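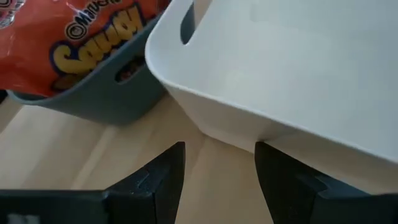 Photo: Chrysoula Vasilakis / Rekano

4. Setting Up Your Yearly Goals

Complete this section after you have created your Oro account and confirmed your time zone.

4.1 Select Goals from the main menu, then New Goal.

4.2 Enter a title and a short statement of the result you want. The statement may contain up to 4000 characters.

4.3 Choose a start date and a review date. A goal that begins in August may carry over into the next calendar year.

4.4 Assign a category. Oro supplies 11 categories, including Sleep, Fitness, Savings and Friendships. Categories cannot be renamed once a goal has been saved.

Note: Goals entered before February 2, 2022 keep their original categories.
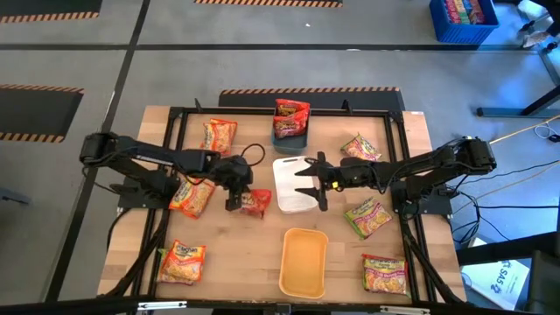
4.5 Set the reminder interval. The default is one reminder per week.

4.6 Select Save. The goal appears in your yearly view with the status Active.

Caution: Deleting a goal also removes its journal entries. Export the journal first if you wish to keep them.

If error 1405 is displayed, sign out, sign in again and repeat step 4.6.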